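Skarangate Workshop Notes
Search notes Search Enter keywords

September 13, 2024

Kitchen bench again. The question on the whiteboard is still "can it make breakfast yet," and somebody has added a second question mark since I last looked. Fair.

For those catching up: we are collecting hand-held demos of small kitchen chores, then training on them and seeing what the arm makes of it. The target for this station is 300 usable demos. We have 106. The other 194 are, as the planning sheet puts it, "in progress," a phrase I wrote myself and would like to withdraw.

Chores on the list are dull on purpose. Put a plate down flat. Move a cup without visiting the table with it. Push a toaster lever. A bored teenager can do all of these while reading a phone, and the Flinora policy can do 2 of them on a good run, provided the good run is not the one we show to visitors.

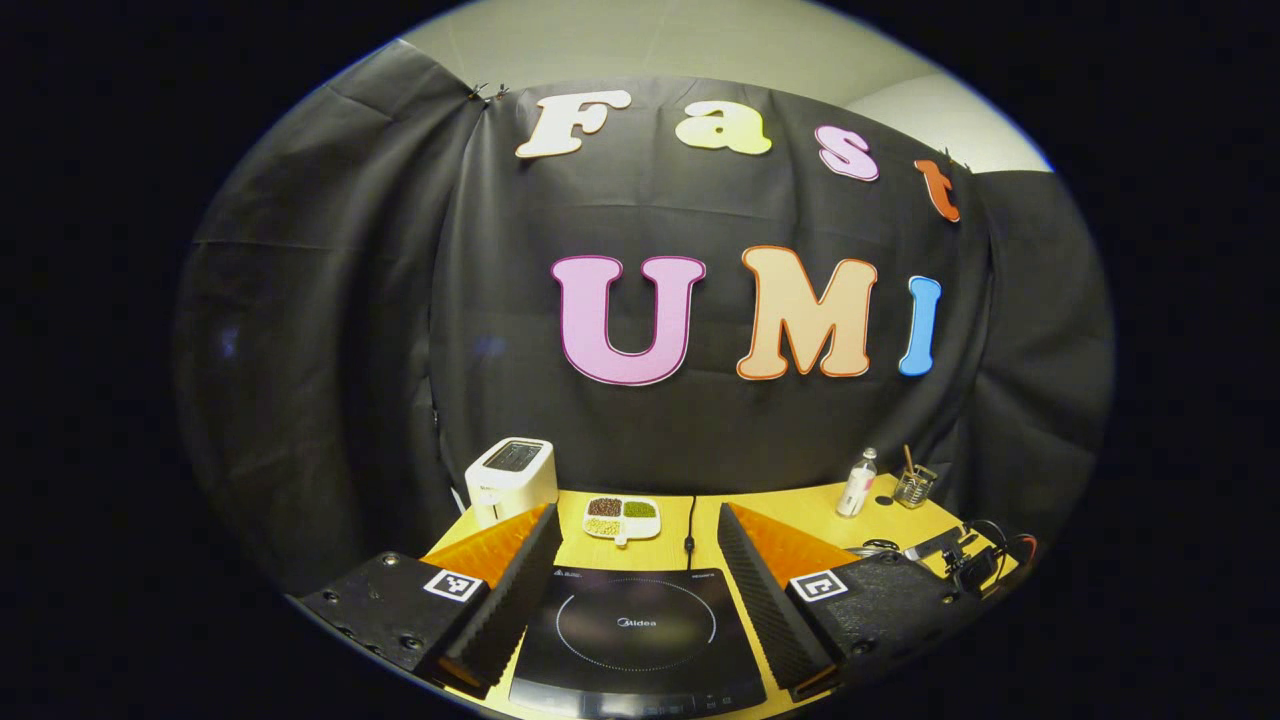 KITCHEN BENCH / BEANS

The beans are in a divided plate, brown, green and pale beige, each in its own compartment. Sorting was supposed to be the easy warm-up. It isn't. One bean is a hard object. Many beans are more like a liquid with opinions, and wide foam fingers are no way to argue with it. Tried pinching from above, then from the side. Side is better. Tipping the whole plate is better still, and I am choosing to call that a separate task.

Cooktop is the flat glass kind with the controls along the front edge. I like it as a place to set things down because the dotted circle gives a target you can score against. I don't like it for anything involving the controls. Flat markings, nothing to push against, and the gripper has no idea whether it has pressed or just leaned. Knobs would be kinder. Parking "turn on the stove" until November.

Shevchuk build vs. Itness build: same demos, same table. Shevchuk is slower and drops less. Itness is quick and very sure of itself. I'd let the first one near my dishes – the second can have the paper plates.

To do:
- redo the cup demos, slower on the approach
- glass bottle: try a lower grasp, under the label
- decide if "no beans on the floor" is a pass condition or a dream

Contact the workshop | © 2024 Skarangate | Back to top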